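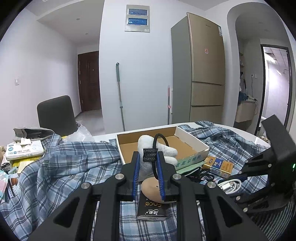 Cinnamon: Frequently Asked Questions

These are the questions I get most at the shop and by email. I have been selling spices for a long time and I have heard most of the claims, including a few I used to repeat. The answers are mine, so blame me for them. Jericho Marquez

Is the cinnamon in my cupboard "real" cinnamon?

It's cinnamon. People who want to sell you the expensive kind like to say that cassia is fake, and I wish they'd stop. Cassia and Ceylon cinnamon are both the dried bark of trees in the same family. In American supermarkets a jar marked just "cinnamon" is nearly always cassia. It's what your cinnamon rolls have tasted like all your life.

So is Ceylon better?

It's milder, a little citrusy, and it costs more. In a rice pudding I can taste the difference and I like it. In a coffee cake with a cup of brown sugar on top, I can't, and I doubt the people who say they can. Try both in your own recipe before you pay extra for a year's supply.

How do I tell them apart?

With sticks it's easy. Ceylon rolls up in many thin layers, like a cigar, and crumbles when you press it. Cassia is one thick, hard piece of bark, usually curled in from both sides. With powder, you mostly have to trust the label. I've read that you can go by color. I've had pale cassia and darkish Ceylon on the same shelf, so I wouldn't.

What does "Grade 2" mean on a packet?

Ask the seller. Sometimes there's a real standard behind it and sometimes it's a word somebody liked. We carried a line called Tiltine that came in "Reserve" and "Select." I opened one of each, left off the lids, and couldn't sort them by smell or taste. We don't carry it now.

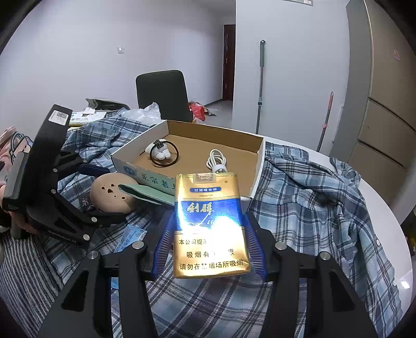

Does ground cinnamon go bad?

It fades. It won't make you sick if it has been kept dry, but after a year or so it starts to taste like sweet dust. The date on the jar won't tell you much, as it usually says nothing about when the bark was ground. Smell it. If you have to work to smell anything, buy more.

Is it worth grinding my own?

For Ceylon, yes, if you already have a grinder. For cassia, be careful. I killed a small Jendon blade grinder on cassia bark, and the powder I got before it quit was gritty. A fine grater does a better job on hard sticks, slowly.

Will cinnamon lower my blood sugar?

I sell spices. Some studies say one thing and some say another, and the people shouting about it tend to have capsules for sale. Talk to your doctor. Do mention it if you eat a lot of cassia every day, as it contains coumarin, which can be hard on the liver in large amounts. Ceylon has very little.

I paid a lot for "single-origin" cinnamon. Was I cheated?

Maybe not. Origin does matter, and Vietnamese bark really is stronger than most. But a map on the label is cheap to print. Ask for the region and the harvest year. Quintero, one of our suppliers, answers both in a day. Tosel sent me a brochure.

How much do you keep in stock?

Some 700 jars ground, and sticks by the pound. A customer once asked why we don't buy 2,000 at a time and drop the price. We'd still be selling them two years later, and see above about sweet dust.

Can I swap one kind for the other in a recipe?

Yes, in equal amounts to start. Going from Ceylon to a strong Vietnamese cassia, use a bit less and taste. Going the other way, you may want more.

Last updated 2020-06-20. Prices are on the order page and will be checked again in August.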